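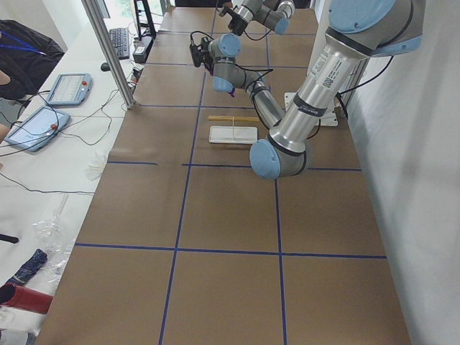
Folding a fitted sheet is a matter of temperament, Tiziana Tedesco reckons, and you either have the patience for it by the time you're grown or you make your peace with a lump at the back of the cupboard. I've been in the lump camp most of my life, and I suspect a good many readers are in there with me – it's roomy, and the company's good.

My grandmother in Illmont was of the other persuasion. Her linen press smelled of lavender and floor polish, and every pillowcase in it lay with its edge to the front like the pages of a closed book. She ironed tea towels in the late afternoon with the wireless going, and if you were small and in the way you were handed the hankies. 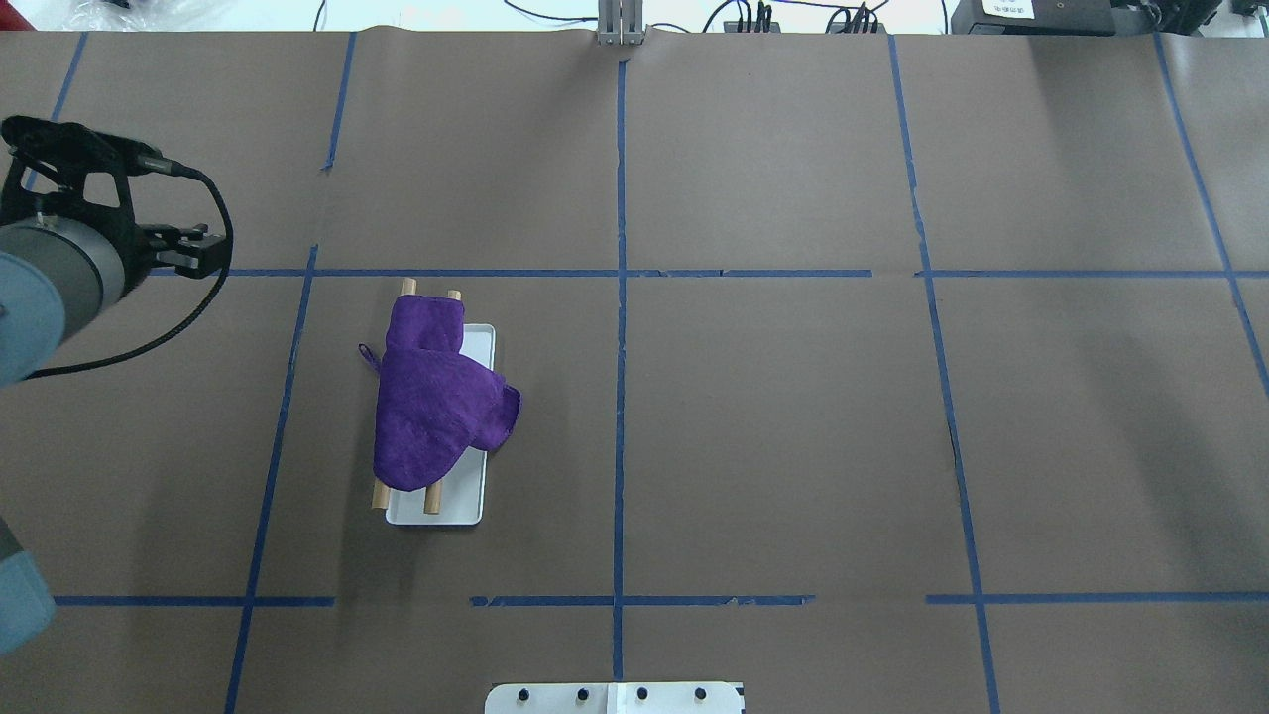 She would fold in thirds, never in half, and she had strong views about people who did otherwise. My aunt once came back from a holiday in Seritz folding her bath towels in half and then rolling them, as they'd done at her guesthouse, and it was discussed at the dinner table well into April.

I inherited 22 of those tea towels, the colour long gone out of most of them, and I use them every day of the week. Lately I've even taken to folding them her way, standing at the kitchen bench in the evening while the kettle boils.

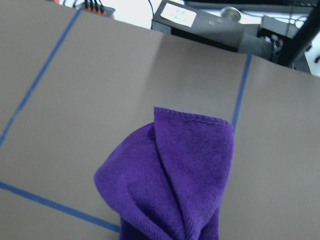

Blue tape and a purple towel on a grey tabletop.

The fitted sheets, I'm afraid, still go in as they come off the line.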